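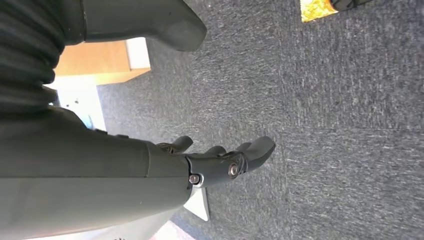

Povley Workcell Package for Robotic Hands

Supplied by Rala
Page revised May 2020

The Povley package covers the items a site needs before a multi-fingered hand and arm can be put to work at an ordinary desk. It is intended for buyers who have selected an arm, or are close to doing so, and need a complete equipment list for a purchase request. The arm and hand are quoted separately.

Typical work is light desk handling: opening cartons, taking out cards and booklets, setting small devices down beside the box. Heavy parts and sharp edges are outside the scope of the package.

What is included

Mounting column with leveling feet, for hard floor or low-pile carpet tile
Controller shelf, lockable
Cable sleeve, ribbed, black, with end clamps
Stop button on a separate lead
Wrist camera bracket (camera not included)
Floor marking tape, yellow, 1 roll
Spare fastener kit for hand and wrist covers
Installation manual, printed

The bracket fits the Handeck wrist plate directly. Other wrist plates need the adapter listed under Options.

Planning the desk

Use an existing desk if it does not rock under hand pressure. Height-adjustable desks are acceptable once locked, but the setting must be recorded because the arm positions are taught against it. A change in desk height means teaching them again.

Power is the item most often left out of a budget. The controller should have its own wall outlet. A laptop, chargers and test devices can share a power strip on the desk, but the strip takes up working surface and its cords have to be kept out of the arm's path. Allow for cable clips, or for a strip mounted under the back edge.

Cartons should be presented with the flaps folded fully outward. A flap standing upright reduces the usable opening and is a common cause of a stopped cycle. For printed cards, the hand approaches from the side of the box nearest the arm and closes on one edge.

An operator may sit at the same desk during teaching at reduced speed. The operator's chair goes on the far side of the desk from the arm, and the stop button must be within reach of that chair. 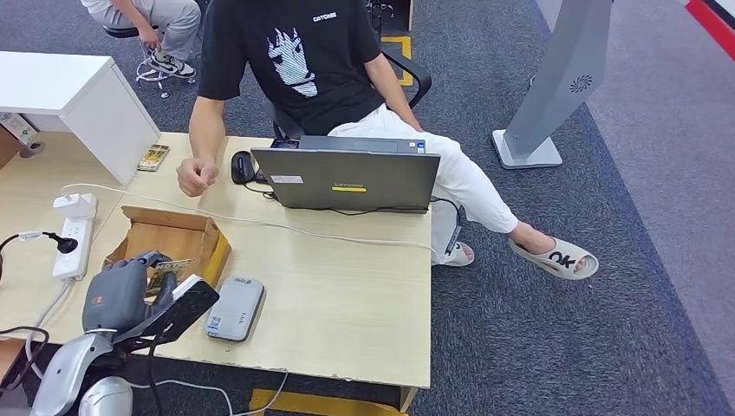 Floor and clearance

Mark the working area before the column is placed. Tape holds on carpet tile for around 7 weeks under normal foot traffic and should be checked monthly. Column feet must not straddle a seam between tiles – the two sides compress differently and the column will drift out of level.

Nothing should be stored on the floor inside the marked area, including packaging from the previous job.

Specifications

Column height: 300 mm, extension available
Column and shelf weight: 44 kg
Stop button lead: 7 m
Shipping: one pallet

Options

Wrist plate adapter, Mitsotakis-Vlachou pattern
Column extension, 214 mm
Second stop button
Under-desk power strip with clips
On-site teaching, one day or two

Budgeting notes

Divide the request into three lines: arm and hand, Povley package, site work. Site work is normally electrical only. Where the purchasing rules allow it, add a fourth line for wear parts in the first year. Finger covers and the cable sleeve are the parts to expect. The sleeve wears at the shoulder end and should be replaced when the ribs begin to split.

Orders confirmed in April are being shipped now. Current lead time is 7 weeks from confirmation for the package and is longer if the Mitsotakis-Vlachou adapter is ordered with it. Teaching days are booked after delivery.

Contact

Quotations and lead times: Leopoldo Salinas, Rala sales desk
Wrist plates, mounting and floor questions: Matvii Melnychuk, Rala applications

Include the arm model, the desk dimensions and a sketch of the outlet positions with any request.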